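抓零食的人：Kendorard机器人社的一个下午

去之前我以为会看到一间摆满工具的实验室，结果按着地址找过去，开门的是谢欣怡（Hsin-yi Tse），穿着拖鞋，第一句话是问我饿不饿。第二句是：“不过零食先别吃，要用的。”

Kendorard是一个学生机器人社，眼下有18个社员，今年的大项目叫Grillier，目标说起来很家常：教机械臂把一堆散着的零食收进纸箱。我跟他们待了整整一个下午，走的时候手心都有点痒，特别想再抓一包试试。真的很好玩！

谢欣怡是Grillier的组长，读三年级，说话快，讲到高兴的地方会站起来比划。她说这个题目是从一次社团聚餐后收拾桌子时吵出来的。“当时大家在争，机器人到底先学做饭还是先学洗碗，吵得不行。Karthik在旁边闷头往箱子里扔薯片，我就说，那你先教它干你现在干的这件事吧。他抬头说，行啊。”

Karthik Weerasinghe在旁边点头，补了一句：“我说行的时候没想过会做这么久。”

他负责硬件和录制。下午的活主要由他示范：手里握着夹爪，像握一把大号的夹子，把零食夹起来，送进箱子，松开，再去夹下一包。夹爪上带着摄像头，人手怎么走，画面就怎么录下来，之后拿去训练模型。整个过程里没有谁在写代码，更像一群人在玩一种规则很严的抓娃娃机。

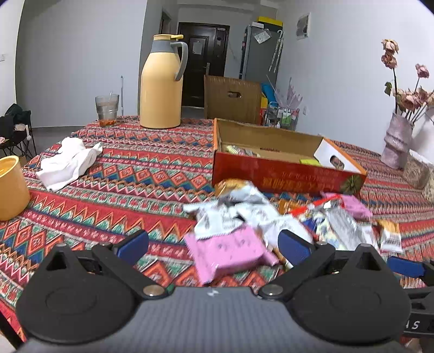

蓝色指垫前面是一堆待收的零食，纸箱敞口放在后面。

我问他为什么偏偏选零食。他把夹爪放下来，很认真地想了想。

“因为包装袋太讨厌了。你夹一个木块，木块在哪儿就是在哪儿。袋子呢，你碰它一下，它就歪了，里头的东西还会往一边跑。你夹住的可能是一个角，也可能是封口那条锯齿边，每次都不一样。还有反光，银色那种，镜头里这一刻是亮的，手转一点点它就暗了。”他说到这里笑起来，“我妈知道我在学校研究这个，问我是不是要去超市上班。”

谢欣怡马上接过去：“可是你想啊，家里的东西大部分就是软的！袜子是软的，面包是软的，垃圾袋也是软的。我们要是只会夹木块，那做出来的东西放到谁家里都没用。”

两个人的分歧也从这儿来。最早的方案里，零食要一包包排整齐，间距一样，桌面用纯色的板子，背景挂一块布。那是Karthik提的，他想先把最简单的情况跑通。谢欣怡不同意，她想一开始就在有人住的房间里录，花布、杯子、花瓶都留着。两人为此在群里打了很长的字，最后去找指导老师Golnar Ghasemi评理。

Ghasemi老师那天也在，坐在靠边的椅子上改作业，听到自己的名字才抬头。“他们来找我的时候，带了两份打印好的提纲，好像要打官司。我说我不判，你们各录一个星期，拿结果给我看。”

结果呢？

“排整齐的那一份，模型学得很快，”Karthik说，“快到我们都很得意。然后把零食随手一倒，它就傻了，夹爪停在半空，好像在等有人来帮它排队。”

“我没有说‘我早就告诉你’。”谢欣怡说。

“你说了。”Karthik说，“你还发了表情包。”

现在他们的做法是折中的：动作的规矩定得很死，东西的摆法放得很松。每录一条之前，由一个人把零食倒出来，倒成什么样就是什么样，不许再去拨。录的人不参与倒，免得心里已经排好了顺序。我觉得这条规矩特别聪明，夸了一句，谢欣怡说这是社里一个一年级学生想的，她自己当时还觉得多此一举。

除了摆法，他们还会换箱子的位置。有时候箱子靠里，零食在人跟前；有时候箱子直接拉到手边。换的是机器人看到的世界，Ghasemi老师这样解释。她教的是控制课，讲起这个眼睛发亮，作业也不改了。“学生做项目，最容易犯的毛病是把一个数字刷得很高，然后不敢动任何东西，怕数字掉下来。我希望他们每个星期都去动一点东西，数字掉了就高兴，掉了说明找到新问题了。”

我问学生们真的会高兴吗。她说：“第二天会。”

管数据的是Mahnaz Naseri，社里公认最不好说话的人，这个评价是她自己告诉我的。她面前开着一张很长的表格，每录完一条，就往里添一行：谁录的，哪种摆法，有没有掉东西，有没有中途换手。到我去的那天，表里收下来的合格录像有389条，另外作废了101条。作废的那些她也没删，单独放在一个文件夹里，每条都写了原因。

“最多的原因是手快。”她说，“人一熟练就想快，袋子还没夹稳，手已经往箱子那边走了。人自己没感觉，因为掉了可以再捡，机器学了这个就完蛋，它会以为半路掉东西是正常步骤。”

她给我念了几条作废理由。“说话时转头，手跟着转了。”“夹到两包，假装是一包。”“打喷嚏。”还有一条只写了“Karthik”，没有别的。我问这条是什么意思，她说他知道。

Karthik装作在检查指垫。

也有不算失误、却让他们讨论了很久的情况。比如夹起一包的时候带动了旁边一包，两包一起进了箱子，任务完成得比平时还快。留不留？Naseri想作废，理由是没有按规矩一次夹一包。Karthik想留，他觉得人收拾东西就是这样的，顺手的事情为什么要装作不顺手。他们最后决定单独标一类，先不拿去训练，等模型把基本动作学稳了再加进来看看。我很喜欢听他们讲这类事，一个小小的袋子，能引出一整晚的争论，而且每个人都有道理。

到了下午四点多，Naseri终于批准我试一次，条件是录像直接进作废文件夹。

我先说结论：比看上去难得多！夹爪握在手里是舒服的，开合也很顺，难的是你的手指不在那里。平时捡一包糖，指尖碰到了就知道碰到了，用夹爪的时候，你得用眼睛去看指垫有没有贴上，袋子有没有鼓起来，然后凭感觉再合一点点。我第一包夹得太用力，袋子从两片指垫中间一下挤了出去，滑到箱子外边。谢欣怡在旁边喊：“轻一点，当它是一只小鸟！”Karthik说：“别听她的，当它是一包零食。”

第二包进了箱子。我承认我叫了一声。

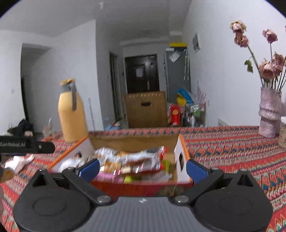
放东西比夹东西还要讲究，这是我上手之后才明白的。箱子空的时候，随便在哪里松手都行，越往后越要挑地方，松在高处它会往下滑，贴着箱壁松，夹爪自己又容易蹭到纸板。Karthik教我的办法是看着要放的那个空当，慢慢下去，到袋子碰到下面那一包再张开，张开以后先停一停，再往上抬。“停那一下很重要。新人都不停，手一松就走，指垫会把袋子又带起来。”

他自己做这一串动作的时候，慢得几乎有点优雅。我问他练了多久，他说没有专门练，就是录得多，有一阵子连在食堂夹菜都是这个速度，被后面排队的人催。

训练那一头由Ikechukwu Ogbonna负责。他下午有课，快结束时才赶来，背包还没放下就问Naseri今天收了几条。他是社里最早写代码的那批人，现在四年级，本来该专心做毕业设计，可是舍不得这个项目。

“我们现在的模型，把袋子夹起来已经不太让我操心了，”他说，“让我睡不着的是最后那几包。箱子快满的时候，它不知道什么叫‘满’。它看到有一包零食在外面，箱子在那边，就送过去，压在最上面，然后整堆塌掉，然后它又去捡塌出来的那包，又送过去，又塌。有一次它这样来来回回，我们全社坐在地上看，看得入迷，没有一个人想去按停止键。”

谢欣怡说那是她在这个社里最快乐的晚上之一。Ogbonna说那是他最绝望的晚上之一，但是气氛确实很好。

他想到的办法，是多录一些箱子已经装了大半的开头，让模型从难的地方学起。为此他列了一张单子，写明每种程度各要几条，Karthik看完单子叹了口气，问能不能下个星期再说。Ogbonna说可以，然后在单子最上面写了“下个星期”。

我问了一个可能有点外行的问题：既然最后要用机械臂，为什么不直接用机械臂录？

Ogbonna很耐心。“可以啊，我们也试过遥控机械臂。问题是一条要录好久，而且机械臂搬不出实验室，那录来录去就只有实验室那一张桌子。手持的夹爪，背上就能走，今天在这里录，明天可以去另一个同学那里录，灯光不一样，桌布不一样，门的位置都不一样。模型看得越杂，到了新地方越不慌。”

“还有一点，”谢欣怡插进来，“大家都能录。我们社里有学设计的，有学日语的，他们不会写代码，也不想写，可是夹爪拿起来就会用。以前一到做项目的时候，总有人坐在旁边不知道干什么，很尴尬。现在他们录得比我们好！”

Naseri查了一下表格，确认作废率最低的那个社员是学日语的。她念出名字的时候，语气里有一种难得的温柔。

社里的下一件大事在December，也就是学期末的公开展示。他们打算在现场摆一条机械臂，让来的人自己把零食倒在台面上，怎么倒都行，然后看它收。这是谢欣怡的主意，其他人的反应从“很刺激”到“你疯了”都有。Ghasemi老师属于支持的那一边。

“要是它当场塌箱子呢？”我问。

“那就塌嘛，”她说，“观众会喜欢的。我还希望有小朋友来倒，小朋友倒出来的东西，我们怎么也想不到。”

Karthik更关心的是零食会不会在展示结束前被吃光。录制期间社里有个不成文的规定，正在用的那一批不能拆，要吃去吃备用的。规定执行得怎么样，几个人给我的回答不太一致。Naseri的表格里有一栏叫“物品变动”，她不肯给我看，只说那一栏比她预想的要宽。

我还问了每个人一个同样的问题：做这个项目以后，平时看东西有没有变？

Ogbonna说他看见超市货架会先找封口朝哪边。Karthik说他开始佩服自己的手，从前觉得手就是手，现在晚上关灯以后摸黑找手机，摸到了都会愣一下，觉得怎么做到的。Naseri说她发现人很少把一件事用同样的方法做两遍，她录过自己收拾书包，看了几条就不想看了，每次都像是另一个人在收。谢欣怡想得最久，她说她以前只喜欢会跳、会翻跟头的机器人，觉得那才叫厉害，现在看到机械臂稳稳放下一包糖，手会不自觉地抓紧旁边的人。

“抓的一般是我。”Karthik说。

离开的时候他们还在录。Naseri报了编号，有人把零食哗啦一声倒出来，大家安静了，Karthik重新握住夹爪。谢欣怡送我到门口，压低声音问我要不要带一包备用的路上吃，我挑了粉色包装的，她说眼光不错，那种最难夹。

想看展示的同学，可以留意Kendorard在学生活动栏贴出的通知。社里全年都收新人，不限专业，第一次来就可以上手录，录坏了由Mahnaz写原因。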